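Home Guides Tidying Small Jobs Contact

Giving a little white gadget a proper home

I've got a weakness for round white gadgets – the sort with a smooth dome, a flat face and a ring you press – and for years they lived wherever there was a gap on the shelf. Then I built an eight-sided wooden surround for one and now I won't go back. It's an easy afternoon job, so have a go!

Start by measuring across the widest part of the dome, rim and all. Add enough room on every side to get your fingers in, because you will want to lift it out for dusting. Cut eight equal pieces for the walls, with both ends of each mitred at 22.5 degrees (do a test joint in scrap first, I always forget and always regret it).

Dry-fit the lot with masking tape across the outside corners. When it closes up nicely, open it out flat, glue the mitres, roll it back into shape and tape it tight. Leave it overnight. Then draw round it on your floor piece, cut that out and glue it in.
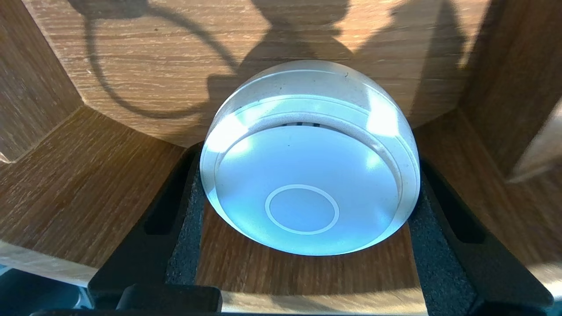 Sand the inside edges before you finish the wood, and go gently with the grain on the floor. I used two thin coats of Haugland oil, wiped off well, and left it all a few days before anything went back in.

For dusting, a dry soft cloth does the dome. Any narrow slits on the face want a clean, dry paintbrush – no sprays, please. Vinh Đàm wrote in to ask about felt under the floor, and yes, do it if yours sits on a polished table. Four little pads near the corners is plenty.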